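Intro to Robotics, Unit 7 handout
Notes from the Peltar open day, Bukunmont
July 3, 2019
Prepared by Suryani Nair

Thank you all for coming along, and for being so patient with the parking. I promised I would write up the demonstration for those who were at the back of Room 122 (it was a full house, and the projector fan did not help), and for the few of you who had to leave for the early bus. Please read this together with your notes on coordinate frames from February, because nearly everything Liesl Wieser talked about goes back to that lecture.

1. What we went to see

Peltar works on door opening. It sounds like a small subject until you try it, and I think most of us came away with new respect for our own wrists. Their team does the early work in simulation, in a package of their own called Vutevton, and only takes a controller to hardware once it has behaved itself there for a good long while. The demonstration we attended was all simulation, so no doors were harmed, as Benedikt Lanz put it.

Liesl started with the head camera. Remember that a head camera on a two-armed robot sees a lot of robot. The chest and arms, and whatever else the model is wearing, take up part of the view, and the planner has to know which parts of the image are itself and which parts are the world. Jordan asked whether you could simply crop the body out. You can mask it, but the mask has to change as the arms move, so you need the joint angles and a decent model of the body before you can do it properly.
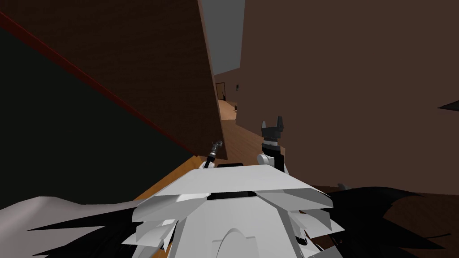
Figure 1. Head view over the white torso, with both grippers up and the corridor running back between the walls.

2. Getting to the handle

The head camera is good for deciding where to go. It is much less good for the last few inches, and that is where the view from behind the gripper comes in. This is the part I would like you to know well for the discussion session.

Looking from the gripper, the fingers stay in nearly the same part of the image as the arm moves (they shift only when they open and close), and the target moves around them. That makes the problem pleasantly simple to state: move the arm until the handle sits where you want it relative to the fingers. Stating it is the easy half, of course.
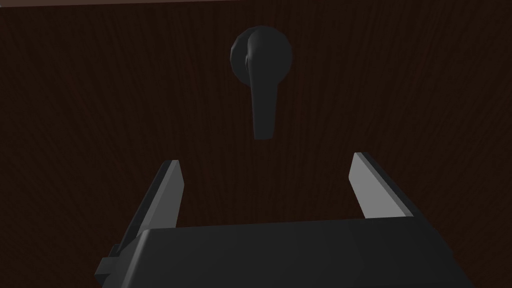
Liesl split the error into sideways, up and down, and depth. The first two can be read almost directly from the picture. Depth is the awkward one, since a small handle nearby and a large handle farther off can look much the same, and a plain dark door gives you very little else to go on. Some of you will remember Imtiaz Munshi's question about using the wood grain as a depth cue. The answer was a cautious yes - a texture helps if it has enough contrast, and they turn the lighting down in many of their runs on purpose to make sure the controller is not leaning on it too heavily.

She also spent some time on how wide to open the fingers. Wide is forgiving if your sideways estimate is poor. The price is that wide fingers can bump into things beside the target, and on a real door there is usually a frame or a lock somewhere nearby waiting to be bumped. 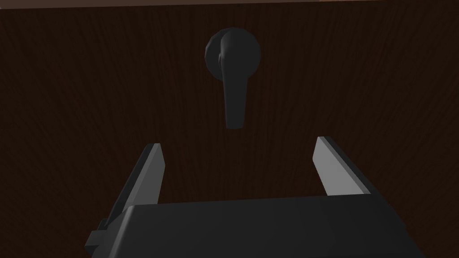
Figure 2. Fingers wide open, with the lever hanging straight down over the gap between them.

3. Close range

I found this the most interesting part of the afternoon, and I am sorry we ran short of time for it. At close range the dark shapes overlap, and what was an easy outline a moment ago can become hard to separate. Benedikt's advice was to settle your estimate early, while the outlines are clean, and to trust the arm's own joint readings more as you get close in. They run each new controller 100 times with slightly different starting positions before they discuss it as a group, and he said the close-range part is where most of the discussion goes. 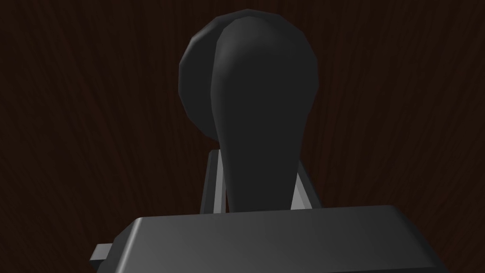 Figure 3. Close to the wood: the gray housing and its two brackets, with the dark paddle shape and the disc behind it.

4. Before the discussion session

Please sketch the head frame, the gripper frame and the handle frame on one page, and write the chain of transforms that takes a point on the handle into the gripper frame. Rough is fine, I would much rather see a messy drawing that is yours.

Then write a paragraph on what you would do about depth if you were allowed one extra sensor. Jordan Bunting has offered to collect these, so hand them over at the start of class. If you took notes on the question period, bring those too - I was busy looking for the light switch and missed most of it.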